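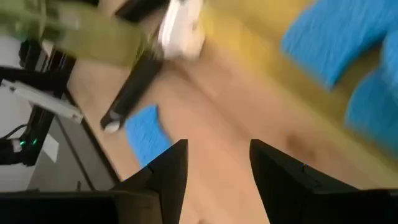

Gripper open above a light wooden surface.

Dradoren (stage play)

June, by the page editor
67 shares | 2 comments

Dradoren is a two-act stage thriller set in the back rooms of a seaside nightclub called the Bisard. It was first put on by the Mockus Playhouse in Curnadport, and I've seen it more times than I'd like to admit, so I'm the one who ended up writing the entry. I've tried to keep the plot section straight and put my opinions where you can skip them.

The title is the name of the island you can see from the club's terrace. None of the characters ever goes there, although they talk about it constantly, and by the second act at least three of them have a ticket.

Plot

Act one opens at closing time. The Singer, who has headlined the Bisard for most of her adult life, comes off stage to find a much younger woman sitting in her dressing room, wearing her coat. The younger woman (she's called the Niece in the program, and whether she's anyone's niece is a good question) says the Owner hired her that afternoon. The Owner says he's never met her. He's a terrible liar, and the Singer knows him well enough to let him keep going for a full ten minutes before she says a word. It's my favorite stretch of the whole play!

Then the money goes missing. It's the night's takings plus an envelope the Owner was holding for someone he'd rather not discuss, and it was in the piano. Everybody had a reason to be near the piano. The Pianist, who has been playing quietly through all of this, stops, and that's the end of the act.

Act two takes place the next morning with the lights up and the chairs on the tables. The Singer has worked out who took the envelope and wants a share. The Owner wants to get on the first ferry. The Niece turns up with a suitcase that's too heavy for her, and there's a long argument about what's in it that I won't spoil here, though the reader comments on this site have never been shy about it. The last few minutes have no dialogue, just the ferry horn and the Pianist playing the song the Singer refused to sing the night before.

Characters

The Singer: the lead, and on stage for nearly all of it. She gets the big speech about the terrace.
The Owner: runs the Bisard, badly. Usually played for laughs until the second act.
The Niece: newcomer, possibly a thief, definitely a better singer than anybody wants to say out loud.
The Pianist: has only a handful of lines. The part calls for someone who can really play, which has sunk a few amateur productions.
The Bartender: cut from the revised script, and his lines went to the Owner.
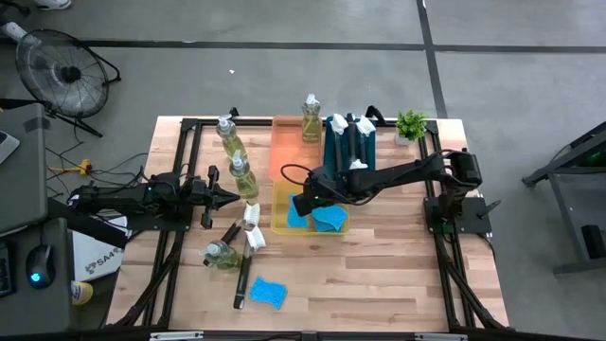
Productions

The original run was at the Mockus, which seats 800 and is frankly too big for a play with five people in it. The company got around that by building the dressing room on a platform pushed right out over the front rows. If you sat in the balcony you mostly saw the tops of wigs (I sat in the balcony). It still sold well enough to be held over, and it came back the following summer with the shorter script and no Bartender.

Since then it's been picked up mostly by small companies around Curnadport, and it suits them better. The best version I've seen was in a rehearsal room with folding chairs, where you could hear the suitcase hit the floor and feel it in your feet.

Music

There are only two songs. "Last Boat" opens the show and comes back as the piano piece at the end, and "Somebody's Coat" is the Niece's audition number, which she sings unaccompanied in act one. A cast recording was talked about and never came out. The sheet music is included with the performing script.

Reception

Local reviews of the first run were kind to the lead and grumpy about the length, which came in at over two hours with the intermission. The usual complaint is that the first act promises a whodunit and the second act loses interest in who did it. I used to agree. These days I think the missing envelope is there to keep them all in the room together, but I know plenty of people who walked out wanting an answer, and the script doesn't give them one.

The revised version went over better. I miss the Bartender, who had a lovely bit about lemons.

See also

Mockus Playhouse
Theater in Curnadport

Comments (2)

Guest: The suitcase is full of the Singer's old costumes. There's a line about sequins in the first script that pretty much gives it away. Could you add it to the plot section?

Guest: We did this one at our community theater with the Bartender put back in and he got the biggest laugh of the night. Our Pianist had to fake it to a recording, and yes, everyone could tell.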